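Notes from the folding cell

If you walked past the back of the Bukside workshop in October you probably heard me muttering at the gripper. I promised Sioned Howells I'd write up what we did to it, so grab a coffee.

The short version is that the cell had started missing corners. It would come down on a towel, close, and lift away with nothing. Sorin Kneževič was sure it was the wrist camera, I was sure it was the fingers, and we were both a bit right (I'm claiming the bigger half). One finger had worked itself out of line at the mounting screws, so the tips met crooked and the fabric slid straight out. I took both of them off, cleaned the lint out of the slides – so much lint! – and put them back with fresh screws and a drop of threadlocker. Then I ran 30 empty open-and-close cycles while Sorin watched the tips with a flashlight. 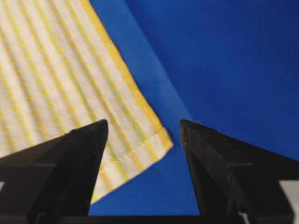 Camera alignment took the rest of the afternoon, and I'd been putting it off for weeks. You bring the arm down over the blue cover with the fingers open, check where the tips sit in the wrist view, and fix the offset in the Kultar software until they land where the program thinks they are. I like to do it with a real cloth lying there, and the white one with the yellow stripes is my favorite, as the wide yellow band down its edge stands out so well against the blue. The hem near the corner is handy too, a nice stitched line to aim at. I nudged the offset by 2 millimeters, tried again, nudged it back by half of that, and left it alone.

After that we let it go on a proper run, 207 picks with a mixed pile from the Pritchard bin, and it missed 5. Before the repair it was losing that many before lunch. Four of the misses were the same thin napkin, so I'm blaming the napkin.

From now on, please brush out the slides at the end of every shift, and check the finger screws whenever you swap the cover. The brush hangs on the hook by the Endero cabinet. If it's gone, ask Sorin, he keeps using it on his keyboard.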